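Grip Gloves and Slippery Bowls: Is the Claim Worth Anything?
Project report, Kitchen Materials module
22 April 2018

The Clornier glove is sold with the line that its raised dots give "total control" of smooth dishes. We doubted that from the start. A plastic bowl weighs very little, and most people manage to carry one across a kitchen without special equipment. Our question was whether dots on a glove change anything you could measure.

We used three coverings: the Clornier dotted glove, a plain Kavo cotton glove, and a bare hand. The bowls were glossy plastic, bought from the Paisan store on the edge of Elham. Each one was held by the rim between fingers and thumb, lifted off the table, held level for a few seconds and set down. A trial counted as a slip if the rim moved in the fingers at all. We did 300 lifts, 100 for each covering, with 240 grams of dry rice in the bowl.

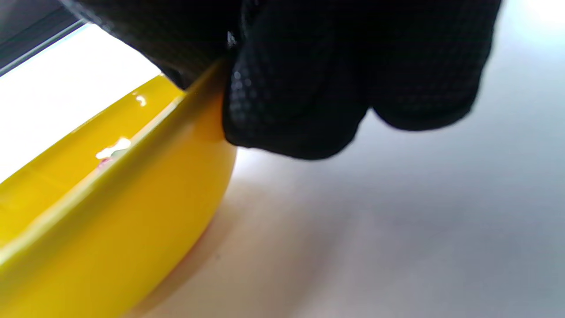 The first problem is deciding what a slip is. When a bowl tips a little, the rim turns in the fingers, and one of us called that a slip while the other called it a tilt. We argued over this for most of an afternoon and then threw out the early results and started again with a written rule. Anyone reading our numbers should keep in mind that the rule is ours.

Of the 300 lifts, 273 were clean. That leaves 27 slips, and 19 of those were with the cotton glove. The dotted glove had three and the bare hand had five. So the cotton glove is bad for this job, which we could have guessed. The gap between three and five is too small to hang a claim on, and we don't think the package should either.

We also didn't test wet bowls. That is probably where a textured glove would have its best chance, and leaving it out is the biggest hole in the project. A second round is planned for July with soapy water and a heavier load. Until then our answer on "total control" is that we haven't seen it.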